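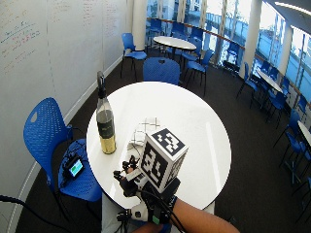
Shared room at the Werkano building reopens with round tables and a wall to write on

The big shared room on the second floor of the Werkano building is open again, and if you have walked past it in the last few weeks and wondered why the door was propped shut with a stack of carpet squares, you will be pleased to hear the wait is over. The room opened up again early in May, with new carpet, new tables and a good deal more daylight than most of us remember it having.

Regular visitors will recall the old arrangement, which was one very long brown table that ran nearly the whole length of the room and had to be squeezed around sideways by anyone sitting at the far end. It had been there since the building was a furniture showroom, and it took four people and most of a morning to get it down the stairs. In its place are round white tables, small enough that two or three people can sit and work with their things spread out and still hear one another, and light enough to be rolled together when a larger group comes in (and rolled apart again afterward, please).

"I wanted tables you could sit down at without picking a head and a foot," said Callum Rudd, who manages the building and chose most of the furniture himself over what he describes as a long winter of catalogs. "And I wanted them near the windows. We had all that glass and we'd been sitting with our backs to it for years."

The glossy tops do bounce the light around on a bright afternoon, and a couple of people have already asked about blinds. Rudd says he is looking into it and hopes to have something up before the summer. Until then, the seats on the whiteboard side are the ones to go for if you are working on a laptop after lunch.

The blue chairs will be familiar to anyone who used the old lunchroom downstairs. They are the plastic ones with the perforated backs and the little handle at the top, and they were kept because they are comfortable, they wipe clean, and they can be carried in one hand while you hold your coffee in the other. All of them were scrubbed before they came upstairs, and the ones with cracked seats have gone.

The other change people have been talking about is the wall. One long side of the room is now whiteboard, and it did not stay clean for long. Within a few days there were notes and lists in blue, red and black, some of them already rubbed and gone over again. Kirsty Fothergill, whose desk is just down the hall and who uses the room most mornings, says she has grown very fond of it.

"You come in and there's half of somebody's idea from yesterday still up there," she said. "I've borrowed one or two. I've also wiped one off by accident, and I did go and say sorry."

To save anyone else that walk down the hall, there is now a simple rule. Anything with a name and "keep" written beside it will be left alone until the end of the week, and everything else may be wiped by whoever needs the space. Markers and cloths live in the tray by the door. Please use only those, as a permanent marker found its way in during the first week and took a lot of rubbing to get off.

The work came to $3,763 in all, which covered the carpet, the tables and the wall. The carpet is dark gray and was picked mainly with coffee in mind. Paint for the remaining walls was left over from the stairwell and cost nothing, and the two evenings of painting were shared among tenants who were paid in pizza. Rudd asked that they be thanked here, and also that whoever left a good stepladder behind come and collect it from his office.

There is now seating for 21, up from 14 around the old table. The room is free for anyone who rents in the building and can be used without booking on most days. Groups who want the whole room should sign the sheet on the door at least a day ahead, and should leave 3 seats for people who drop in, unless they have arranged otherwise with Rudd.

Drinks are welcome so long as they have a lid, and bottles left behind at closing time will be put on the windowsill for a day or two before they are emptied. Hot food should stay downstairs. The room closes at 9 in the evening, and the last person out is asked to push the chairs in and check that the windows are shut.

Questions about the room, or about the stepladder, can go to the building office on extension 644.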